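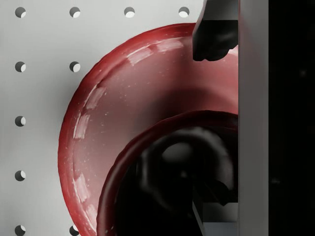
By Hakim Purba, Head of Workplace Relations, Wundevico
Opinion | January

When a warehouse introduces robot arms, the first question from staff concerns jobs. The second, asked less often, concerns who decides what the remaining jobs contain. At our Stumgate site, 300 people now share their benches with automated handling, and I believe the second question deserves a fuller answer than employers have given.
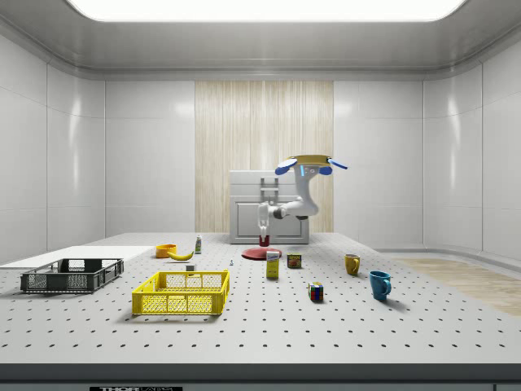

Simulation has become the place where most decisions about a packing bench are taken. Layout, reach and pace are settled there well before a packer is consulted. A single arm holds a small red object over a red plate, with crates, mugs and a banana set out on the same table, and no stool or standing place is drawn for a colleague. Packers should be invited to comment at that stage, in paid hours.

Danang Yusof, a shift lead at Stumgate, asked for 15 minutes at the start of each shift to review faults with the engineers. The request was granted after some delay. It should be standard practice, and written into every contract for new equipment.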